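16 de outubro de 2023

Copos, tarefa de duas mãos. Hoje quase tudo foi software, pouca coleta. Anoto antes que esqueça porque a Fereshteh pega isso amanhã. 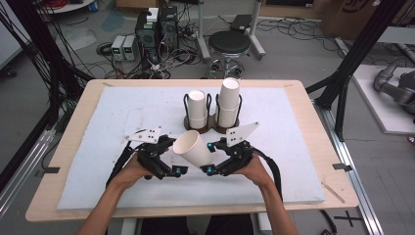
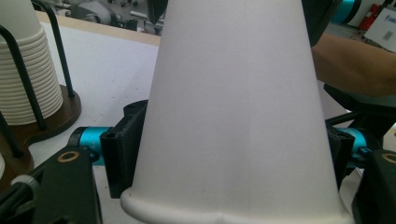
copo de papel entre as garras - vista da cabeça primeiro, depois vista da garra

Categoria: Percepção / sincronização

Problema do dia: as poses das duas garras não batem no instante em que as duas encostam no copo. No replay a direita chega atrasada em relação à esquerda. Achei que era calibração de mão, perdi a manhã nisso. Não era. O gravador do Radden carimba o frame na chegada e não na exposição, e a fila da direita enche quando o disco engasga.

Passei os dois streams pra timestamp de exposição. Offset que sobrou: 13 ms, constante. Com esse valor fixo no config o replay fica limpo. Falta ver se muda depois de reiniciar a máquina.

Detecção das tags: limiar adaptativo com janela menor. Antes perdia a placa quando ela girava muito, agora perde menos. Deixei o filtro de outlier ligado, mas ele corta demais nos movimentos rápidos, mexer com calma.

Reprocessei tudo com o script novo. 236 episódios entraram, 8 cairam fora por perda de tracking, 2 por arquivo corrompido (esses nem abrem, não insistir).

Segmentação do copo: o modelo do Billex confunde o copo que está na garra com a pilha do lado. Branco sobre branco, borda igual. Tentei prompt por ponto no centro da imagem da garra e melhora muito enquanto o copo está preso. Na câmera da cabeça não serve, o copo passeia. Ideia: projetar a pose da garra na imagem da cabeça e usar isso como ponto. Não fiz ainda.

Abertura da garra - o zero mudou desde março, quem usar config velho vai ler copo amassado onde não tem. Apaguei o arquivo antigo do branch do Wu, o bom é o que está em arnby/calib.

Fereshteh Alipour pediu o log bruto além do filtrado. Salvei os dois, mesma pasta, sufixo _raw.

Pendente:
reiniciar e medir offset de novo
filtro de outlier, limite por velocidade e nao por distância
ponto projetado na câmera da cabeça
treino curto só com a parte de pegar, sem encaixar
ver porque o visualizador trava ao trocar de episódio com as duas câmeras abertas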